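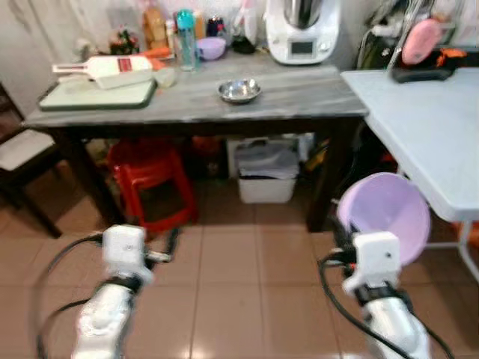 Small steel bowl on the marble-topped table.

Cloltik – Measures and Quantities in Community Recipe Booklets

README for the text collection

What is in the collection

Cloltik is a collection of recipe texts from 400 small cookery booklets printed in and near Korkeck. They were sold at school fairs, church halls, sports clubs and one hospital shop. Most of them are stapled, and many were typed by somebody at home. I began to collect them for my study of measuring words, so the collection is made for this purpose first. If you want it for cooking you can use it too, but please read the part about known problems before you put anything in the oven.

Each booklet gives up to 100 recipes. Jams, slices, biscuits and cold puddings are strongly present. Fish is rare, which surprised me for a town so near to the water.

Files

booklets.csv has one row for each booklet, with title, place of printing, decade and colour of the cover.
recipes.csv has one row for each recipe, with the full text as it was printed.
measures.csv has one row for each measure that I found in a recipe.
words.txt is a plain list of measuring words with short notes.
corrections.txt is where I write what I changed after somebody told me of an error.

All files are in UTF-8. The separator is a semicolon, not a comma, as recipes are full of commas. If your spreadsheet program shows everything in one column, this is the reason.

Columns in measures.csv

recipe_id: the same as in recipes.csv.
as_printed: the measure with its original spelling, for example "a good tblsp", "butter size of an egg", "1 bkfst cup".
amount: the number, if there is a number. Fractions are written as decimals. Empty if the text says only "some".
unit: a standard name for the unit, such as cup, tablespoon, ounce, gram, tin, handful.
qualifier: words such as heaped, level, scant, generous, rounded.
ingredient: what is measured, in the singular.
sure: yes or no. I put no when I was guessing.

I did not convert anything into grams or millilitres. It was a hard decision, and I still receive letters about it. An Australian tablespoon is bigger than the tablespoon in many other countries, and a booklet does not tell you which spoon the writer had in her drawer. One booklet uses "teacup" and "cup" in the same cake, and I believe that the two were different sizes to the person who wrote it. After conversion we would lose this.

How the text was made

The booklets were scanned flat at the Wieser print shop, which let me use the large scanner in the evenings. Then the pages went through Flostis, the text recognition program that we had at that time. Flostis reads clean print quite well. It reads purple duplicator ink badly, and it does not read handwriting at all. Where the owner of the booklet had written in the margin I typed the words myself and put them between square brackets, so "[too sweet, halve]" is a margin note and was never printed.

After this I read every recipe once against the scan. For 13 booklets I had only a photocopy of a photocopy, and there I read the text twice. They are marked "faint" in booklets.csv.

Spelling was kept. If the booklet says "desert spoon", the file says "desert spoon". Only the unit column has the regular form. 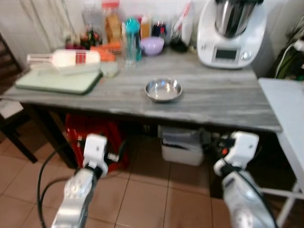
Cloltik Notes – Issue 8, page 13

Measuring words that need care

Cup. Before metric cups became usual, a cup could be the breakfast cup, the teacup or only the cup that was nearest. When the text says "cup" alone, the unit is cup and nothing more.

Basin and bowl. These are sometimes vessels and sometimes measures. "Put in a basin" is not a measure and is not in the file. "A small basin of breadcrumbs" is a measure and you will find it under basin. "A small bowl of sugar" went in too, although I hesitated – it may only describe how the sugar comes to the table.

Tin. The size is almost never given. The writers trusted the shop to have one kind of tin, and a reader of today has to choose for herself. Condensed milk is the worst case.

Knob, nut, walnut, egg. These are sizes of butter. I kept them as four different units and did not put them in order, but if I had to, I would say that nut and knob are close.

Moderate, slow, quick. These are oven words and they are not in measures.csv. Please do not ask me to add them before I finish the spoons.

Sixpence. "As much soda as will lie on a sixpence" is my favourite measure in the whole collection. It appears in scones and in one recipe for cleaning a teapot.

Known problems

Fractions were often damaged in recognition. A printed half could become a percent sign or a capital X. I corrected what I saw, but surely some are left. If a sponge cake asks for a very strange quantity of flour, look at the as_printed column and then write to me.

The same recipe may appear in many booklets with small changes. I did not remove the copies. For my work the changes are the interesting part, but if you count how popular a unit is, you should first group the recipes by title and look at them with your own eyes.

The decade column is a guess for many booklets, as the printers did not put a year. I used prices in the advertisements, the length of the telephone numbers and the change to metric units. Where the advertisements were cut out I left the column empty.

Preserving recipes are old. Some of them do not follow what is now considered safe, in particular for beans and tomatoes in jars. Do not use them as instructions.

Personal details

Contributors usually signed their recipes. In the public files the names are replaced by initials, also inside titles, so there is now an "M.T.'s Lemon Slice". Street addresses and telephone numbers in the advertisements were removed.

Use and citation

You may use the files for study, teaching and your own kitchen. Please name the collection as Cloltik and say which version you used. The drawings on the covers are not included, as I could not find who made most of them.

To do

Finish the dessertspoons.
Check "scant" against the scans again, as Flostis liked to read it as "scent".
Add the second box of booklets from Korkeck, scanned in April but not yet read.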